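Why do blankets keep you warm?

Pull a blanket over yourself on a cold night and in a few minutes you feel warmer. It is easy to think the blanket is giving you heat. It isn't. An ordinary blanket makes no heat at all. If you put a thermometer under a blanket on an empty bed and left it there for the afternoon, it would show the same temperature as the rest of the room.

The heat comes from you.

Your body is the heater

Your body turns food into energy. You use some of that energy to run, think, grow and breathe, and a lot of it ends up as heat. This goes on all the time, even when you are fast asleep. The inside of your body stays at close to 37 degrees Celsius in summer and in winter.

Your bedroom is usually much cooler than that. Heat always moves from a warmer place to a cooler place, so heat is always leaving your skin and going into the room. On a cold night it leaves quickly and you feel chilly. A blanket slows it down.

Anything that slows heat down is called insulation. Blankets are insulation for people. The fluffy batts in the ceiling of a house are insulation for rooms.

Trapped air

Most of the work in a blanket is done by air. Air is a poor conductor, which means heat has trouble passing through it. But air also likes to move. When air next to your skin warms up, it drifts away and cooler air takes its place. Then that air has to be warmed too.

A blanket is made of thousands and thousands of fibres, which are very thin threads. Between the fibres are tiny spaces, and each space holds a little air. The air can't drift far because the fibres are in the way. It stays put, it warms up, and it keeps your own heat close to you.

This is why thick, fluffy blankets are usually warmer than thin, flat ones. They have more spaces, so they hold more air. If you squash a fluffy blanket flat, some of the air is pushed out and it doesn't work as well until it springs back. 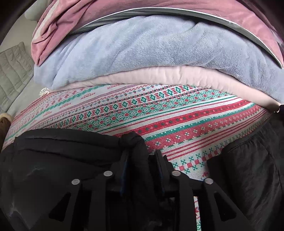

Two blankets are warmer than one, and part of the reason is the air between them. The layers never lie perfectly flat against each other, so a thin sheet of air is caught in the gap. People who walk in the snow use the same idea with their clothes. They wear a shirt, then a jumper, then a coat, and take off a layer when they get too hot.

What blankets are made of

Wool comes from sheep. Each wool fibre has a natural wave in it called crimp. The crimp stops the fibres from lying close together, which leaves room for air. Wool can also soak up some water and still feel warm.

Cotton comes from the fluffy part around the seeds of the cotton plant. Cotton blankets are light and easy to wash, and lots of people use them in summer. Wet cotton loses most of its warmth.

Down is the soft layer of feathers found under the outer feathers of ducks and geese. A handful of down weighs almost nothing but takes up a lot of space. Most of that space is air.

Fleece is made from polyester, a kind of plastic. The plastic is melted and pushed through very small holes to make threads. The threads are knitted into cloth, and then the cloth is brushed with fine wire until the surface goes fuzzy. Some fleece is made from old drink bottles that have been cleaned, chopped up and melted down.

Plush is a fabric with a longer, softer surface than fleece. The soft part that stands up is called the pile. If you stroke the pile one way it looks lighter, and if you stroke it the other way it looks darker. The colour of the threads hasn't changed – they are leaning in a new direction, so light bounces off them differently.

Blankets long ago

People kept warm under animal skins before they knew how to weave. Later they learned to spin wool and plant fibres into thread, and to cross the threads over and under each other on a frame called a loom. People have been making cloth this way for much longer than 3,000 years.

Weaving by hand is slow. A big blanket could take weeks, and the wool had to be washed, combed and spun before the weaving even started. Blankets were valuable, and families mended them and passed them on. Today machines do most of this work, although some people still weave by hand.

Animals do it too

Birds fluff up their feathers in cold weather. This traps more air and makes them look rounder than usual. Cats, dogs and possums can lift their fur in the same way.

You have something left over from this. When you are cold, tiny muscles at the bottom of your body hairs pull the hairs upright. The little lumps this makes are goosebumps. Humans don't have enough hair for it to help much.

Try it yourself

You will need 3 jars with lids, all the same size, a woollen sock, a cotton tea towel, some rubber bands and a thermometer. Ask an adult to help with the water.

Leave the first jar bare. Put the second jar inside the sock. Wrap the third jar in the tea towel and hold it on with rubber bands.

Fill each jar with warm water from the tap, as close to the same amount as you can. Measure the temperature of each one and write it down. Put the lids on.

Wait 39 minutes, then measure again. Which jar has lost the most heat? Which has lost the least?

Now do it again with cold water from the fridge. Before you start, guess what the sock will do. Many people guess that it will warm the water up faster. Remember that insulation slows heat down in both directions – it can keep heat out as well as in.

Words to know

Conductor: something that heat can pass through. Metal is a good conductor and air is a poor one.

Crimp: the natural wave in a wool fibre.

Fibre: a very thin thread, natural or made in a factory.

Insulation: anything that slows down the movement of heat.

Pile: the soft threads that stand up from the surface of a fabric.

Last updated 13 May 2022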